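Why Bamboo Is a Grass
A science page for readers in grades 3 to 5
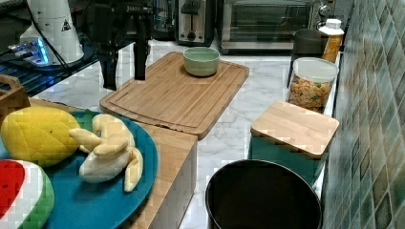
Bamboo is a kind of grass. It belongs to the same plant family as wheat, rice, corn and the lawn outside a school. People often call it wood, and it is used in many of the same ways as wood, but the plant grows by a different set of rules. Once the stems are harvested, they can be made into flat, hard objects, such as the large cutting board in the photo. To see how a hollow stem can become a flat board, it helps to know how the plant is built.

The parts of the plant

The tall stem of a bamboo plant is called a culm. Most culms are hollow tubes. At certain points along the tube there is a ring on the outside, and inside each ring there is a solid wall that closes off the tube. The ring is called a node. The hollow part between two nodes is called an internode.

The walls inside the nodes keep the tube from folding flat when the wind bends it. You can test this idea with a paper straw. Bend an empty straw and it pinches shut at one spot. Push small plugs of clay into another straw, with a gap between each plug, and bend it at a plug. It resists more.

Under the ground, bamboo has a thick stem that grows sideways. This is called a rhizome. Roots grow down from it and new culms grow up from it. A group of culms that looks like many plants may be one plant joined together below the soil.

How bamboo grows

A tree gets wider every year. It has a thin layer under the bark that makes new wood, and this is why a cut tree trunk shows rings. Bamboo has no such layer. A new shoot comes out of the ground already as wide as it will ever be. It then gets taller, one internode after another, a little like a folding telescope being pulled open.

The growth in height is finished within a few months. After that the culm does not get taller or wider. It does get harder. Over the next few years the walls of the tube fill with a stiff material called lignin, which is also found in wood. Growers usually wait until a culm is 3 or 4 years old before they cut it for building or for boards. A younger culm is too soft and may shrink or crack as it dries.

When a culm is cut, the rhizome stays alive in the soil and can send up new shoots. The grower does not need to plant again.

Fibers

Look at the cut end of a bamboo culm with a magnifying glass and you will see many small dark dots. Each dot is the end of a bundle. Inside the bundle are tiny tubes that carry water and sugar, and around the tubes are long, strong fibers. The bundles run up and down the culm. They are packed closely near the outside of the wall and spread farther apart near the inside, so the outer part of the wall is the strongest part.

Since the fibers all run in one direction, bamboo is hard to pull apart from end to end. It is easy to split lengthwise. A person with a sharp tool can split a long culm from top to bottom with little effort.

From tube to board

A common way to make bamboo boards has these steps.

1. The culm is sawed into shorter lengths and split into strips.
2. The green outer skin and the soft inner layer are shaved off.
3. The strips are boiled or steamed. This removes sugar and starch, which insects like to eat.
4. The strips are dried.
5. Glue is spread on the strips, and they are pressed together side by side.
6. The finished sheet is sanded smooth and cut to shape.

Words to know

Culm: the tall stem of a bamboo plant.
Internode: the part of a culm between two nodes.
Lignin: a stiff material that makes plant walls hard.
Node: a ring on the culm with a solid wall inside it.
Rhizome: a stem that grows sideways under the ground.

Something to try

Ask an adult for 2 garden stakes, one of bamboo and one of wood. Look at both cut ends with a magnifying glass. Draw what you see at each end and label any dots, lines or hollow spaces - a soft pencil works best for the dots.

Text by Raili Kettunen. Checked by Hugo Masson. Last updated April 22, 2020.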